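Hand-Me-Downs List: Archive
Home | Threads | Authors | Search | Join | Help
Print this message | E-mail this message

Subject: Re: growth, and the speed of it
From: Syafiqah Khoo
To: the list

Ridwan Siregar wrote:

> My son went through two sizes between the school photo and
> February. I bought long on purpose. I hemmed. I let the hems
> down. He now looks like he is expecting a flood. Is anyone
> still buying kids' pants new, and if so, what do you do for a
> living? Also, the swap at Kanton has moved to the upstairs
> room, so bring less or bring a strong friend.

Ridwan, I gave up on buying long years ago. You get one season of tripping, a good fortnight, and then ankles. My mother did it to me with a brown corduroy pair and I have only recently forgiven the corduroy.

What works at our house is the shelf. Anything outgrown goes on the shelf, and anyone who complains about being cold gets sent to the shelf. The system is perfect except that both kids refuse everything on it. My daughter will wear exactly one brand, Tunadier, and only the kind they stopped making. I found a seller in lot 2263 of the Roltitz online rummage who had three pairs, all left behind by a boy who must have spent his whole childhood sitting down, because the knees were like new.
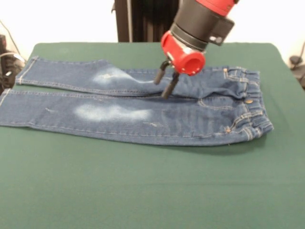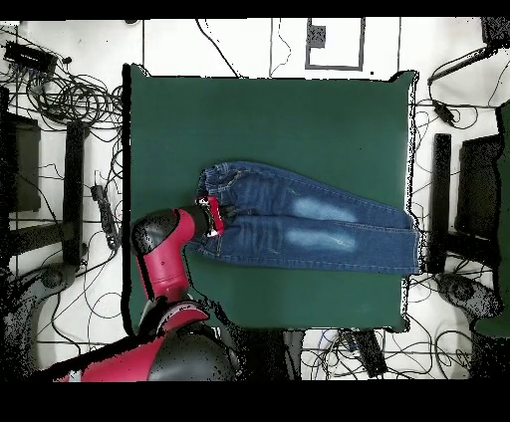
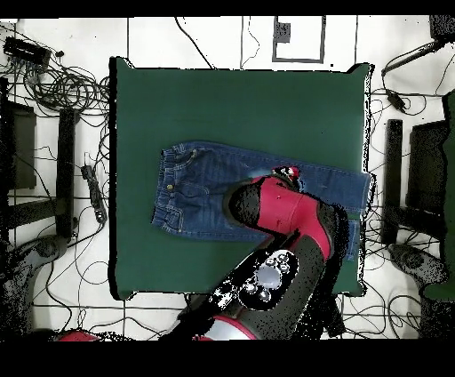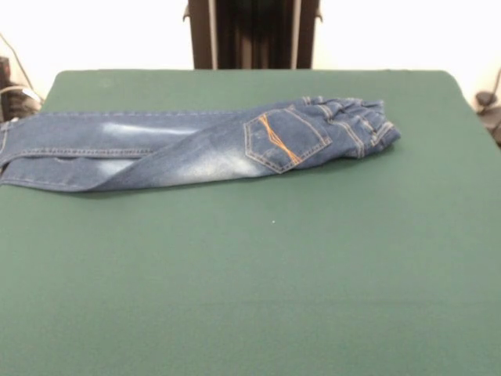 Let-down hems are where I part ways with you. The old fold line never goes away. I have tried vinegar, I have tried steam, and I have tried the blue pencil my neighbor swears by, which gave me a blue pencil line next to the fold line. On jeans like those, with the pale patches already in the denim, one more faded stripe near the ankle might pass for fashion. On school pants it looks like a tide mark. My advice is to cut them off in spring, call them shorts, and act surprised when anyone asks.

On selling: I put a bag of outgrown things up on Yadav and got more than 1000 views and one offer, which was for the bag.

I can do the Kanton swap but I'm not carrying winter coats up those stairs again. If somebody has a boy's raincoat, please hold it for me. I have snow boots to trade, worn for one snow, and a recorder that I will pay you to take.

Syafiqah

Previous message | Next message | Reply to list
Message 3389
Print this message | E-mail this message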